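I'd been in the Woltside lab ten minutes when Noémi Pálfi handed me the controller and told me to go pick something up. No manual, no speech – just a screen, a simulated tabletop and a gripper that did whatever my wrist did, including the shaky parts.

Noémi runs the teaching sessions for Jullow, a little project that trains robot arms by having people like me drive them first. You do the task by remote control, the software records every move, and later the robot tries to copy you. They want 50 good runs per task. My first 2 went in the trash (I came in way too fast, and she was very nice about it!).

The trick, she told me, is to slow down before the fingers get close, line them up on both sides and only then squeeze. I said that out loud to myself like a golfer.

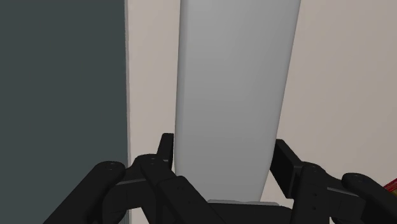 The view from the driver's seat: gripper fingers on either side of a smooth gray object in the simulator.

By late afternoon I had 16 keepers and a sore thumb. Tiziana Ferraro, at the next desk, had 96 from her week and was eating a sandwich between runs.

I asked her if the robot ends up driving like her. "It picks up my pauses," she said. "I stop for a second before I close the fingers, and now it does too." Then she put down the sandwich and went back to work.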